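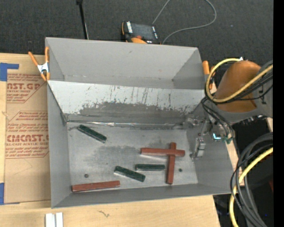 Simivar Adds Contact-Aware Planning to Its Bin Picking Stack

Simivar has released an update to its bin picking software that changes how the motion planner treats blocks lying on top of one another. The update went out to pilot users on Tuesday and will reach all license holders in October.

Earlier versions ran perception and planning in strict sequence. A segmentation network produced a mask for each object, a pose estimator fitted a box model to each mask, and the planner looked for a collision-free grasp on the highest-scoring box. The method works when parts are spread out. It fails more often when two parts cross, as the lower part is split into two masks and the estimator reports two short blocks where there is one long one.

The new release inserts a step between the two stages. Masks that share a color class and line up along a common axis are merged into a single hypothesis, and the pair is then checked against the known block lengths. If the merged box fits, the software records a support relation: block A rests on block B. The planner may not grasp B until A has been removed or its pose has been measured again.

"The planner used to find out about the top block when the force reading spiked," said Citlali Ibarra, who leads perception at Simivar. "Now it has that information before the arm leaves the wait position."

The second change concerns the walls of the bin. Gray metal bins are difficult for depth cameras, and a gray gripper moving in front of a gray wall is difficult for segmentation. Simivar no longer tries to detect the walls in each cycle. The bin is located once at startup, its planes are stored, and depth points within a set margin of those planes are discarded. The bin has to stay put for this to hold. The documentation calls for clamping it to the table, and a drift check compares the stored planes with fresh depth data every 16 picks.

Tests used red and green rectangular blocks of different lengths. The company ran 3000 pick attempts on the old release and the same number on the new one, with blocks dropped back into the bin by the arm after each cycle. Simivar has not published success rates and says a full report will follow. It did state that planning time per pick is now capped at 800 milliseconds. When the cap is reached, the planner returns the best grasp found so far or requests a new image.

Elvia Arriaga, a controls engineer at the integrator Desmont, has been using the pilot version. She said the support relations are useful but that the log format needs work. "You get the graph as a text dump. With a full bin I would like to see it drawn," she said. She also noted that blocks lying flush against a wall are still skipped at times – the plane margin removes part of the block along with the wall.

Simivar said the margin can be set separately for each wall in the configuration file. A graph viewer is planned for a later release. Existing configuration files load without changes, but the bin must be located again after the update is installed.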